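Anyone here work next to a robot arm in a kitchen? What changed for your crew?
Posted in Work & Trades > Food Service

Skuvel_fan
Our commissary kitchen (we do prepared lunches for offices, 245 boxes on a normal weekday) is getting a single robot arm from Skuvel in January. The plan is for it to take over the steaming station: lifting baskets, moving lids, watching the timer. I'm the morning lead and I'm honestly thrilled, my wrists have been asking for this for years! But my crew is split. Two of them think it's the first step to fewer shifts, and one wants to be the person who runs it. What did it do to the workday where you are? Who ended up looking after it? And do you need somebody who can code?

3 replies

Bañuelos Street Kitchen
We've had one going on eight months and I would not give it back. Nobody on our line writes code. What we do have is a person per shift who "has the arm," meaning they check the grip, wipe down the pads, clear the table in front of it and keep an eye on the laptop. It's a rotating job and people ask for it.

The biggest change for us was the rhythm of the morning. Before, whoever had steam was stuck there from 5:30 on, leaning over hot pots. Now that person preps vegetables within earshot and walks over when the arm wants something. It wants something a lot in the first weeks! Lids were our trouble. A lid an inch from where it's supposed to be, and the arm would stop and wait. We put tape marks on the table and that fixed most of it.

Teaching it new moves is slow but kind of fun. We do it after lunch, at a table away from the line, with one pot and nothing else in reach. You have the camera views up on the laptop, you run a move, you change something small, you run it again. Our prep cook got so good at it that she now gets paid a bit more for those hours — ask about that early, before it turns into free extra work.
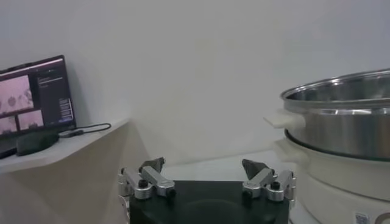 Kullska night crew would add that the pay part matters more than the tape. They got their arm first and sorted out the job title afterward, and for a whole season the same person was doing her old station plus the robot. Hours on the line did not get cut, but two openings were never filled when people left, and the crew noticed. Their advice is to get it in writing what happens to open positions, and to do it while everybody is still in a good mood about the new machine.

Back to me. Fair point from Kullska, and I should have said that we had the same talk with our owner. We got a promise of no cut hours for the first year. As for your other questions, here is what I'd do before January:

Pick the pots now and stick with them. Ours learned one handle shape and had to be taught all over again for the next.
Give the laptop its own shelf, up off the work table, with the cable out of everyone's way.
Let the doubters have first turn at running it. One of ours went from folding her arms to staying late on a Saturday to fix a lid move.
Keep a paper log of every stop. We had 40 in the first week and it was so satisfying to watch the pages get shorter.

brurkarus_dishpit
we have one at Brurkarus. its fine. loud when it homes itself in the morning. it does the boring stuff and i get to sit down more. get a long extension cord

Skuvel_fan
Thank you all, this is great. The open positions thing had not even crossed my mind and I'm bringing it up at the next crew meeting. Also stealing the paper log. Bañuelos, did you tape the table itself or put down a mat? Ours gets sprayed down every night and I can't see tape lasting.

Bañuelos Street Kitchen
Tape at first, and yes, it peeled in days. We use a mat with the outlines cut into it now. Lifts right off for cleaning.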